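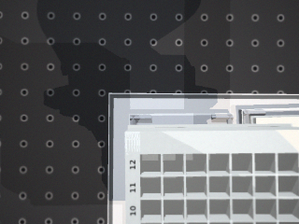

Rows 12, 11 and 10 of a rack on the simulated Estora deck, with the shadow of the arm on the board beside it.

Home | News | Work | Towns | Events | Contact

December 29, 2025
By Auður Snorradóttir

Orkik gets its racks rehearsed before the robot moves in

If you've ever had a water sample tested in Zusden, there's a fair chance it went through the Orkik lab behind the bus depot, and a fair chance that somebody there lifted it in and out of a rack by hand. Come spring, a good part of that lifting will be done by a robot arm. I spent a morning with the people whose job it is now (plus two of the people putting the arm in), and came away with cold feet, a head full of rack numbers and rather more to say than I'd planned.

The project is called Estora. It puts an arm with a two-fingered gripper on the same table as a pipetting machine, so that racks and plates can be passed from one spot to another between steps. The pipetting machine is old news at Orkik. They've had one for years and everyone is fond of it, even if it does get called names when the tips jam. What they haven't had is anything to feed it. That has been done by people, all day long, in gloves.

For now the whole thing lives on a computer. Bastos, the small firm setting it up, has built the table, the deck and the arm in a simulator, and since November the lab staff have been dropping in to watch it practise and tell it where it's going wrong. I liked that a lot! I'd expected the usual story, where the kit arrives on a pallet and the staff find out what it does from a leaflet. At Orkik the people who do the job have had a chair at the screen from quite early on, and they haven't been shy.

Their biggest row so far has been over which way round a rack should face. It sounds like nothing. But the racks have their row numbers printed up the side, and the technicians read them from where they stand, without thinking, the way you read your own front door. The first version of the simulated deck had the racks turned to suit the arm. Everyone who walked up to the screen tilted their head. One technician told me she'd looked at it for a full minute before she could say where row 10 was, and she has been loading those racks since she left school.

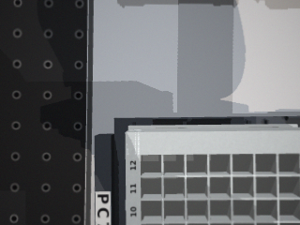
Another look at the rack in the simulator, its cells empty and its row numbers printed sideways.

Bastos wanted to leave it. The arm couldn't care less about numbers, they said, it goes by position. The technicians said that was fine until the day it stopped halfway and one of them had to finish by hand, with a real batch from a real well and a farmer on the phone. They've agreed to try it both ways in January and time how long a person takes to pick up where the arm left off. I asked who'd be holding the stopwatch and got three different answers, so that may be the next row.

So what changes for the staff? There are 50 people at the Zusden site, but the sample room is a small corner of it and only three technicians work there full time. On a busy day they handle 56 racks between them. Each one gets checked in, carried over, set down, pipetted, lifted off, checked again and put away, and if you stand and watch it for an hour you start to feel it in your own wrists. All three of them have had sore hands at some point. One wears a support under her glove and showed me the dent it leaves.

Under the plan, the middle of that list goes to the arm. Checking in stays with people, and so does the second check, and so does anything that looks odd – a cracked cap, a smudged label, a sample that has turned up a funny colour. Nobody is being let go. I asked that one plainly, and asked again in the corridor when the manager had gone for coffee, and heard the same both times. The hours saved are meant to go on the backlog and on training the three of them to do some of the analysis that gets sent to another site at the moment.

That training is the bit they're keenest on, and also the bit they trust least. It's written into the plan, but there's no date next to it. The arm has a date. You can see why that gets noticed over the sandwiches.

There's some sadness about it too, which I hadn't expected. The sample room is where people chat. You can load a rack and talk at the same time once you've done it long enough, and a lot of what gets sorted out at Orkik (shift swaps, lifts home, who has fallen out with whom) gets sorted out over the racks. Sitting at a desk with results on a screen is quieter work. One of the technicians said she'd be glad to have her wrists back and would miss the gossip something awful, and could I please put that in the paper. Done!

I had a go at steering the simulated arm myself, with a man from Bastos leaning over my shoulder saying "gently" every few seconds. I was not gentle. I took a rack by its edge, swung it into a post of the pipetting frame and had the whole thing reset. He was nice about it. He told me that the frame is the part everyone hits, staff included, and that the arm's route has been pulled further out to the side as a result. It makes each trip slower. The technicians voted for slower, having been the ones who'd need to mop up.

What I noticed, watching somebody better at it, was how much of the time goes on nothing much. The arm comes over, waits, lowers, waits again. A person would have been there and back. The technicians noticed as well, and there was a bit of muttering that they could beat it easily, and I believe they could, for an hour or so. The arm's selling point is the sixth hour, and the seventh, and the evening run after everybody has gone for the bus.

The evening run is a sore spot of its own. At present the sample room shuts when the last technician goes home. With the arm in, the lab would like to leave a batch going after hours, and somebody would have to be on call in case it stops. No one has said yet who, or what they'd be paid for it. I'm told it'll be talked over in the new year. I've asked to be told how that goes, and I'll pass it on.
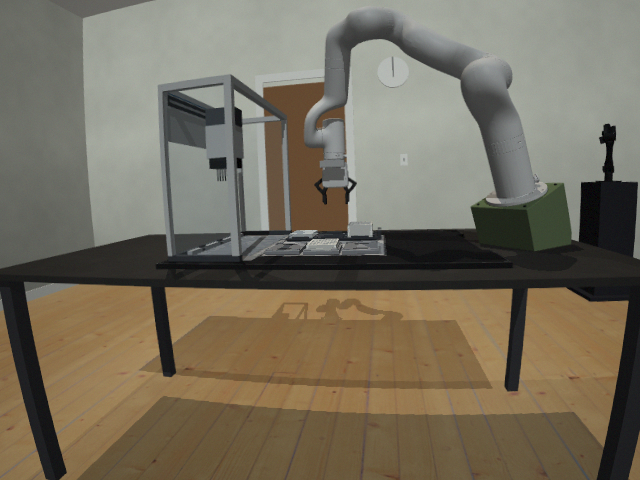 Florêncio Meireles told me over the phone that he didn't mind the arm one bit and had wanted one for years, but that he'd seen plenty of machines turn up with a promise attached and the promise quietly go missing once the thing was bolted down. He'd like the training to start before the arm does, even if it's only an afternoon a week, so that people have somewhere to move to when the carrying stops. He also thinks the on-call question should be settled on paper first, and said he'd keep bringing it up at every meeting until it was, and that they were welcome to get sick of him.

I put the training point to Orkik and was told that an early start was "being looked at", with the catch that you can't easily take a technician off the racks while the racks still need doing by hand. I can see that. I can also see it being said again in six months' time. The lab did say that the technicians would be the ones to sign off the final layout of the table, and that nothing gets ordered until they have. That includes the racks question, and it includes where the stop button goes, a thing they hadn't been asked about until one of them brought it up. (She's left-handed. The button was on the right.)

The plan is to carry on in the simulator through the winter and have the real table put together in the sample room once the layout is agreed. The old loading bench will stay for the first few months in case it's needed, pushed back against the wall by the sinks. The technicians have already claimed it for the kettle, if the safety people will let them, and the safety people have already said no.

If you work with one of these arms, or have had one arrive at your place, I'd love to hear how it went and what you'd have asked for beforehand. Write to me at the usual address and tell me if you don't want your name used.

We use cookies to remember your settings and count visits. Accept | Manage choices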